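The Tuesday the arm forgot the box was there

So I promised an update on the stacking project and then went quiet for most of November. Sorry! I've been chasing one stupid bug, and I'm finally in a good enough mood to write about it.

Quick recap if you missed the last post. I'm running everything in simulation on my desktop at home, using Fluvora for the physics and a little planner of my own that I named Curer (it was supposed to cure my old planner, ha). The job is simple. Pick up a small cube, put it on top of a tall box, go get the next one. I leave it running overnight and look at the results over coffee.

On Tuesday morning I had 2,000 finished runs and a success rate of 88 percent, which made me very happy for the length of one bagel. Then I opened the contact log. In 400 of those runs the forearm had gone straight through the side of the box. No bump, no warning, nothing knocked over. The cube landed where it should, so my script gave it a pass.

On a real arm that's a cracked housing, or somebody's hand if they happened to be reaching in. I had been planning to move this exact code to the arm at Moser, where I get bench time in the evenings, and I felt a bit sick thinking about it.

It took me 11 nights to find the cause. When the gripper closes on a cube, Curer rebuilds its list of things to avoid, so that it won't treat the cube in its own fingers as an obstacle. Fair enough. But my filter was matching on the wrong ID, and sometimes it threw out the box along with the cube. From then on the planner thought it had open air all the way across - and it took the shortcut.

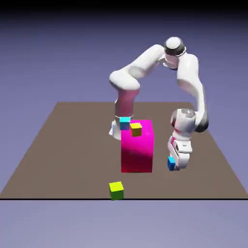

Blue cube in the gripper, down next to the pink box, with two cubes already up top.

The pickup right beside the box is the one I test the most now. I also added a dumb little check that stops the run if the obstacle list shrinks by more than one item after a grasp, and any contact with the box counts as a fail even if the cube ends up in the right spot. My success rate dropped like a rock, but I trust the number a lot more.

Moser can wait until I've had a full week of clean logs. Next post will be the Prustine gripper pads, if they ever ship!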